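Akard Television – Stage 3 Prop Weapon and Stunt Safety Checklist
Production: Nelliston (crime drama), police station set
Inspection date: 2018-02-27
Inspected by: Oksana Yatsenko
Armorer: Demyd Tkachuk

1. Replica pistols tagged and logged – PASS
Serial list matches the sheet. Tag 177 is faded, reprint.

2. Blank-firing weapons locked between takes – PASS
Cabinet key held by armorer only.

3. Shooting scene, extras' distance from muzzle – FAIL
Floor tape missing on the stairwell side. Re-tape before rehearsal.

4. Breakaway glass stored flat – PASS

5. Exit routes clear – PASS WITH COMMENT
Camera cart parked in the corridor. Moved during inspection. Keep 90 inches clear.

6. Squib wiring – NOT INSPECTED
Ihor Kovalchuk to sign off separately.

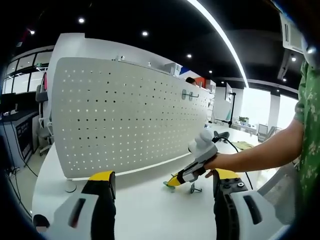
7. Hand props on the squad room set – PASS WITH COMMENT
Anything with a grip and trigger goes on the prop log, weapon or not. The same applies to items like the handheld gripper with the trigger-like handle, held over the white desk. Log by type and scene number. Unlogged items are not handed to cast.

8. Ear protection at monitors – PASS
Three pairs short on the second unit, on order.

Reinspect item 3 before call.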